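4. Setting out the bowl and the pieces

The Clasteck play set guide that came in our box gives this a single line. It needs more than that, so Anjani Khoo and I rewrote the section for the Rurnville toy library.

4.1 Wipe the tabletop and let it dry. The makers say any surface will do. I have my doubts about glass.

4.2 Stand the wooden bowl in the middle, empty. Check the rim with a fingertip for splinters.

4.3 Put the green block to one side of the bowl, lying flat. An angle is fine.

4.4 Lay the plush strawberry on its side across the bowl from the block, leafy cap pointing away. Older copies of the guide tell you to stand it upright on the cap. Try it if you like - ours rolled.

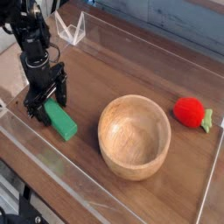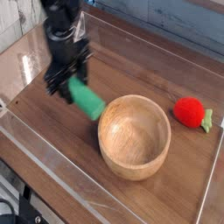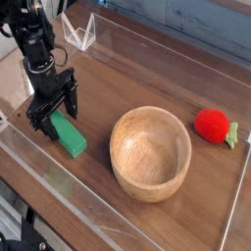

Bowl in the middle, strawberry to the right of it, green piece to the left.

4.5 Move one piece at a time into the bowl. Start with the green one.

Note: The guide promises that a child will sort the whole set in 7 minutes. I would ignore that and let them take the afternoon.

Caution: Do not soak the bowl. The leaflet calls it "washable", a word doing a lot of work. Use a damp cloth and dry it straight away.

Caution: The strawberry picks up fluff. Brush it before it goes back in the bag, and keep it off wet tables.

4.6 When you finish, empty the bowl and check the pieces against the card in the lid. Spares are ordered under part number 1139, supposedly - Marit Rønning asked for one in August and is still waiting.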